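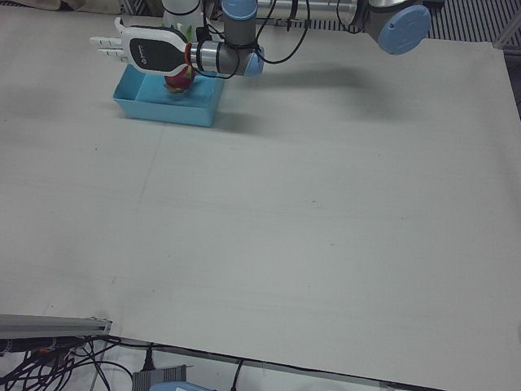
4. Handling and Traying Dragon Fruit

This section covers fruit that has already been received and weighed in. For receiving, see Section 3. For cutting and portioning, see Section 6.

The Kistdale display set ships with shallow trays, a surface board in two pieces, and a pack of tray cards. Set the board up as described in Section 2 before you bring any fruit to the table.

4.1 Before you start

1. Wipe the board with a damp cloth and dry it. Pay attention to the seam where the two pieces meet. Juice that gets into the seam will stain.

2. Wash the trays in warm water with mild soap. Do not use scouring pads. Scratches in the tray floor hold seeds and sap and are hard to clean later.

3. Dry the trays completely. Fruit left standing on a wet floor softens at the contact point.

4. Place one tray on the board with its long side toward you. Leave enough room beside it for the fruit you are sorting.

5. Fill in a tray card with the delivery date and the grower code. Write the date with the day first, for example 21/10/2019, to match the intake sheet.

Note: Earlier sets came with a deeper tray, part 539. It can still be used for storage, but the walls are too high for display and make it awkward to set fruit down gently. The low tray is the one meant throughout this section.

4.2 Checking the fruit

Check each fruit before it goes in a tray. Take it out of the carton with the whole hand around the body. Never lift it by the scales.

1. Look at the skin color. Ripe fruit of the red-skinned types is an even pink to deep magenta. Large green areas on the body mean it was picked early. Green on the tips of the scales is normal and is a good sign.

2. Look at the scales. They should be flexible. Tips that are brown, dry, or brittle mean the fruit is past its best.

3. Press lightly on the body between two scales. The flesh should give a little and spring back. If your finger leaves a dent, put the fruit aside for same-day use.

4. Turn the fruit over and check the stem end. Reject it if there is mold, leaking, or a sour smell.

5. Look under the larger scales. Many of them curl back and leave a gap against the body, and grit and small insects collect there. Clear the gap with the soft brush.

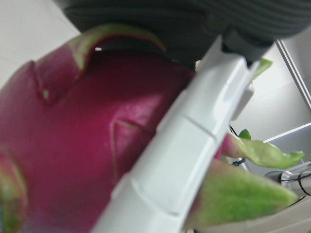
Brush from the base of the scale toward the tip. Brushing the other way pushes dirt down into the fold, where it is difficult to reach without tearing the skin. Where one scale lies over another, lift the upper one slightly with a fingertip and brush along the line between them.

Caution: Do not bend a scale back past the point where it resists. A torn scale opens the skin, and the fruit must then be used the same day.

Caution: Do not rinse fruit that is going on display. Water stays in the folds.

4.3 Setting fruit in the tray

1. Hold the fruit around its widest part. Spread the pressure along the fingers and keep the tips from digging in.

2. Bring the fruit over the tray and lower it until it is just above the floor.

3. Let the underside touch down first, then release. Do not drop the fruit, even from a small height. Bruises do not show on the skin at first, but the flesh under them turns watery within a day or so.

4. Turn the fruit so that its best side faces out. The scales should point toward one end of the tray.

5. If a scale is trapped under the fruit, lift the fruit and set it down again. Do not pull the scale free.

6. Place further fruit alongside, leaving a gap of 3 cm. Do not stack. Scales that press into the next fruit will mark it.

Note: Start at the back wall and work forward. You will not have to reach over fruit that is already in place.

Note: If the fruit rolls, put a folded paper napkin under it. The Lasura liner sold for round fruit may also be used, but trim it so that it does not ride up the tray walls.

4.4 Moving a filled tray

1. Carry the tray with both hands, one under each short side. The walls are low and flare outward, and they do not give a secure grip.

2. Keep the tray level. Carry no more than 2 trays in a trip, and never one on top of the other.

3. Set the tray down flat on the shelf. Do not slide it along the shelf edge.

Caution: The Hägglund wire shelf must be fitted with its solid insert before trays are placed on it. On bare wire the tray can tip when fruit is taken from one end.

4.5 Time on display

Whole fruit may stay at room temperature for up to 3 days. In June and later in the summer, check it every morning and move anything soft to the cold box. Keep trays out of direct sun and at least 40 cm from the lamp.

Do not return chilled fruit to the display. It sweats as it warms, and the scales go limp.

4.6 Cleaning up

1. Remove all fruit and the tray card.

2. Pick up loose scale tips by hand before wiping. If they are crushed, they can leave a pink mark on the board.

3. For pink marks, lay a cloth soaked in cold water over the spot for a few minutes, then wipe. Repeat if necessary. Do not use bleach on the board or the trays.

4. Wash and dry the brush and stand it with the bristles up.

Replacement trays and cards are ordered through the Jamdale parts counter. Questions about this section go to Rhys Hollis. Give the section number and the part number printed on the packing list.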